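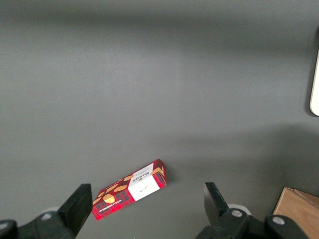 Caixinha de shortbread Walkers sobre tampo cinzento.

Oficina de Brincar com os Sentidos
Apontamentos da aula 5: massas de modelar caseiras para a primeira infância

Bem-vindos de volta! Na aula passada ficámos a meio das bandejas sensoriais e prometi que hoje púnhamos finalmente as mãos na massa (no sentido mais literal possível, por isso tragam avental e arregacem as mangas).

Massa base, sem cozedura

460 g de farinha de trigo
322 g de água morna
5 colheres de sopa de sal fino
2 colheres de sopa de óleo

Misturem primeiro os secos, juntem o óleo e só depois a água, aos poucos, sempre a mexer. A farinha muda muito de marca para marca, e quem já fez pão em casa sabe bem do que falo: às vezes fica uma pasta pegajosa e é preciso mais um punhado, outras vezes bebe a água toda e ainda pede mais. Amassem até deixar de se agarrar aos dedos. As crianças a partir dos três anos adoram esta parte e fazem-na muito bem, com farinha até às orelhas, claro!

Variações que vamos experimentar

Com canela ou cacau, para trabalhar o cheiro. Com arroz cru envolvido na massa, para quem gosta de texturas mais ásperas (só com os mais crescidos, que já não levam tudo à boca). Com sumo de beterraba no lugar de parte da água, que dá um cor-de-rosa lindo e mancha tudo.

Cuidados

Esta massa tem muito sal e não é para comer. Perguntem sempre às famílias por alergias, sobretudo ao trigo, e fiquem junto da mesa do princípio ao fim.

Para observar durante a brincadeira

Que gestos aparecem primeiro: apertar, furar, enrolar? A criança procura a massa ou prefere tocar-lhe com uma colher? Há quem precise de várias sessões até lá pôr um dedo, e está tudo bem, deixem a colher por perto e não insistam.

Para a próxima aula, leiam a ficha Coltidico sobre jogo livre e tragam um frasco com tampa, que vamos fazer garrafas da calma.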